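Brorkadel Community Help
Topics > Equipment and Facilities > Purchasing

Budgeting for a two-arm tabletop station: what should be included beyond the arms?

Our department is preparing an equipment request for a second two-arm manipulation station. The present station is used for sorting and kitting exercises with small parts, and demand for time on it now exceeds the hours available. The request must be submitted in December and will be reviewed by a purchasing office that does not have a technical background.

The quotation we hold from Plilmont covers two arms, two parallel-jaw grippers and one controller. It doesn't cover wrist sensing, spare fingers, cabling, a table or installation. I have been asked to provide one complete figure, as supplementary requests are not normally approved within the same budget year.

The work intended for the new station is the same as that carried out at present. Toy building bricks of mixed sizes are placed loose in a shallow tray, and the arms pick them out one at a time.

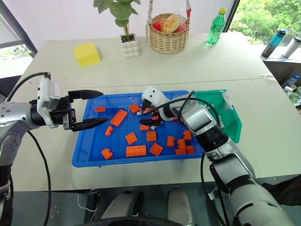 Washington Miranda replied that the quotation should be treated as the starting point of the request, and that the items left out of it deserve the same care as the arms. His reply is given in full.

I have prepared three requests of this type. In each of them the arms and controller were priced correctly and the remainder was underestimated. I would recommend separate lines for the following.

Gripper fingers. Order spares with the first purchase. Small hard parts wear the contact surfaces, and a later order for two pairs of fingers will carry its own freight charge. We paid 158 dollars in shipping on a package that fit in a coat pocket.

Cables and strain relief. Measure the full travel of each arm before ordering lengths. Cables specified for a resting posture will generally be too short once both arms are reaching over the same work area. We replace the wrist cables on a fixed schedule and hold one complete set on the shelf.

Table and mounting. Ask the supplier for the load on the mounting points in writing. If two tables are to be joined, include the hardware needed to keep them level with each other.

Installation and acceptance. Our installation line was 3543 dollars, which covered travel, setup and one day of operator instruction. Request that acceptance be carried out with your own parts and your own tray. A supplier's demonstration block is easier to grasp than a small piece lying against a rim.

Staff time. We recorded 58 hours between delivery and the first productive session. The purchasing office will not ask for this figure, but your department head should have it.

The second answer was submitted without a name.

We purchased from Mushi and did not need any of this. Everything was in the box. Get a bundle.

The third answer was also submitted without a name.

Please confirm whether the Plilmont quotation includes software maintenance after the first year. Ours did not, and the renewal notice was sent to a person who had left. It is also advisable to ask for a second quotation, from Dudar or another supplier, even if the choice has been made. Our office returned a request for more than 80 days on that point alone.

Comment from the original poster: The maintenance term is 12 months. I have asked Plilmont for a three-year price and for the mounting loads. The revised request will list fingers and cables as separate lines.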